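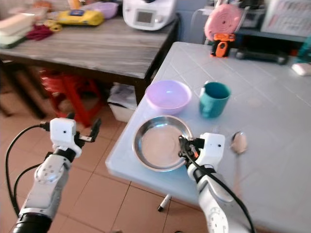

Frequently Asked Questions – Holiday Kitchen Apartments in Disamdale

Last updated May 15, 2024
27 shares · 11 comments

Who answers the messages?
Mostly me, Leonie Zwahlen. I take care of the bookings for both apartments, Imer and Trerska. Please write in English, German or French. I try to reply the same evening, but in July it can take until the next day.

What is the difference between Imer and Trerska?
Imer is on the ground floor and sleeps four persons. Trerska is upstairs, sleeps two, and has the better view to the valley. The stairs to Trerska are steep, so with small children I would recommend Imer.

Can I arrive late in the evening?
Yes. The key is in the box beside the door and you receive the code by e-mail. After dark please park at the lower place and walk up, the neighbors sleep early.

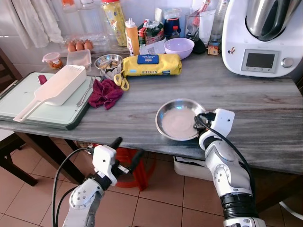 If you come by bus, the last one from the valley stops at the chapel, and from there you walk 11 minutes uphill. Tell me before and I leave the outside light on.

Do I have to bring my own kitchen things?
No. Plates, glasses, pots and sharp knives are in both apartments. Salt, oil and coffee filters are usually there also, left by earlier guests, but I can't promise it. Dish towels are in the drawer under the oven.

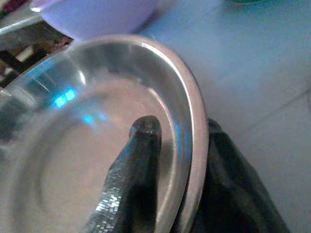

Stainless steel bowl, seen from close.

Can I drink the tap water?
Yes, it comes from the village spring and is tested every year. It is quite hard, so please use the vinegar for the kettle if you stay longer than one week.

Are you open the whole year?
Imer can be booked 365 days. Trerska is closed in winter – the pipes upstairs are old and we don't heat there.

What do I have to clean before leaving?
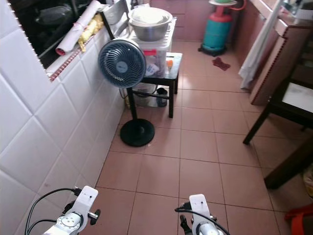 Please wash the dishes, empty the fridge and take the garbage to the container by the road. You don't need to wash the beds or the bathroom, this is included in the price. The floor you can sweep only. On large tiles with dark grout lines, too much soap stays in the lines and makes a gray film, so I prefer to do the wet cleaning myself with clear water. If something sticky has fallen, a damp cloth is enough.

Can I bring my dog?
In Imer yes, one dog, and please not on the beds. In Trerska no.

I forgot something. Can you send it?
Yes, you only pay the postage. I keep things until the end of the season. To find your booking faster, please write the number from your confirmation, for example 2484.

This website uses cookies to remember your language. Accept · Settings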